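Imprimer | Envoyer par e-mail

Ziduline apprend aux robots les gestes du quotidien à partir de démonstrations humaines, exécutées à l'aide de pinces tenues à la main.
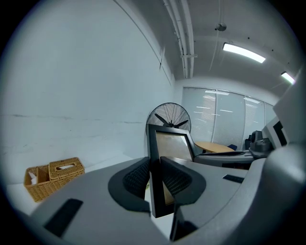
Le corpus compte 1,305 séquences, de 30 secondes chacune - toutes relues par l'équipe Curnach.

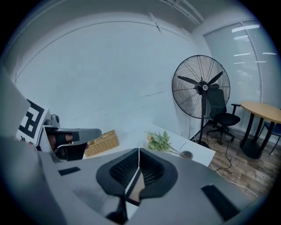 Faut-il un robot pour constituer les données ?
Les démonstrations suffisent ; le robot n'intervient qu'à l'évaluation.

Celle-ci débutera en mai.

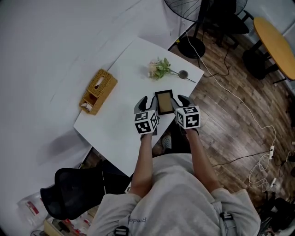
Un cadre à bordure noire, tenu entre les pinces.

Imprimer | Envoyer par e-mail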